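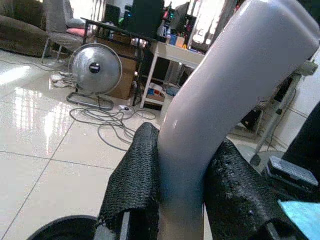
How many examples should I record before I start the first training?

Start with 64 good ones of a single task, train on them, and look at what the arm does badly before you record more. At our workshop in Clerkby we once collected 500 in a hurry, and more than half had to be thrown away.

Tips for recording at home or in a small workshop

Write the task in one short sentence and tape it near your desk. "Pick up the handle and put it in the box" is enough. If two people are recording, both must read the same sentence.

Shiny plastic changes its look a lot with daylight. Record some examples in the morning and some late in the afternoon — otherwise the system learns only your morning.

Do not tidy the room specially. Chairs, a fan, cables on the floor, all this can stay in the background, but keep cables away from where the arm moves and where you walk.

Wipe the grip pads with a slightly damp cloth and let them dry fully before you continue. When the surface begins to fray, look at it after every session, and change both pads together.

Close the fingers slowly on curved parts. A fast grip pushes the part to one side, and then you have recorded the correction as well. A few corrections are useful. Keep them, but put them in a separate folder.

Stop after 2 hours. Dorothy Bramwell, who checks our recordings, can always find the place where the person became tired.

Name the folders the same day: task, person, morning or afternoon. We use Clisen for the list, but a paper notebook also works well.

For a second object, go up to 128 examples and mix the old ones with the new ones before training again.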